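Restaurant Help > Owners & Managers > Reopening and Remodels

Saying yes to a TV makeover of our family restaurant?

Asked by HalinaT

Hi everybody! My brother and I run the pierogi and fish place our parents opened in Curnness, and we got an email from a production company that does those restaurant rescue shows. I figured it was spam, but I wrote back, and now we've had two calls with a very nice casting person and they want to come see us in November. I'm thrilled! My brother less so.

We have 2 dining rooms and a menu that got way too long (my fault, I can't say no to a soup). They're talking about closing us for most of a week, new paint, a shorter menu, then a big relaunch dinner. Has anyone here been through something like this? I want to know what to ask before we sign, and what happens to your regulars afterward. Ours are mostly older folks from the Flumommont side of the river and they do NOT like change.

Thank you so much in advance!
Halina Tokarz

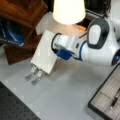
White arm with blue trim, holding a small white block.

3 answers

Answer from TeresaC (marked helpful)

Oh, congratulations, this is going to be such a ride! We did a regional version of this at our diner in Ilport and I would do it again tomorrow. But please get a few things in writing first.

Ask who pays your staff for the days you're closed. We assumed the show did and it didn't, so that came out of our pocket. Ask who owns the new furniture and the sign once they leave. Ask whether you can change the menu back, and how soon. Ours said we had to keep the new one until the episode aired, and we had a lobster pot pie on there that took forever and sold maybe twice a night.

Go through your kitchen with your own eyes before they do. Pull everything out of the walk-in, throw out the mystery tubs, check the dates, clean behind the fryer. They will find it on camera if you don't! We also had our fire inspection done early so that it couldn't hold up the relaunch.

The lighting crew will want more power than you think. Walk the building with your electrician and write down which outlets share a breaker, because we lost the dish machine in the middle of dinner service.

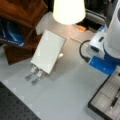

Then put that list on the office wall and hand a copy to whoever runs the crew. It saved us on the second day, when they wanted to film in the back room during lunch prep.

About your regulars: call them. I mean it, get on the phone! I called every name in our reservation book and told them what was happening and that the Friday-style chowder was staying no matter what anybody on TV said. Relaunch night we fed 200 people and half of them hugged me. Ours did grumble about the chairs. They still do, and they still come in.

Have so much fun with it, and keep one soup.
Teresa Chmielewska

Answer from griddle867

dont do it. they make everybody look like idiots. my cousins place in Lyons was on one and they cut it so it looked like he never washed his hands

Comment from TeresaC: That can happen, yes. Stay polite even when you're tired and the microphone is still on! It's the snappy stuff they keep.

Answer from backdoor_prep

Agree with most of what Teresa said. I'd add a lawyer for one hour, I paid 300 and it was money well spent. Mine got us a clause saying they couldn't film our recipe cards. Also plan for the weeks after it airs. You get a rush of people who want exactly the dish from the show, then it drops off fast, so don't hire six new servers on the strength of one busy weekend. We put on temporary help and printed a short menu for the rush, with the full one on the back.

Comment from HalinaT: You are all wonderful!! Printing this out for my brother. He says the beet soup is the one that stays, I say dill pickle, so that's tonight's argument.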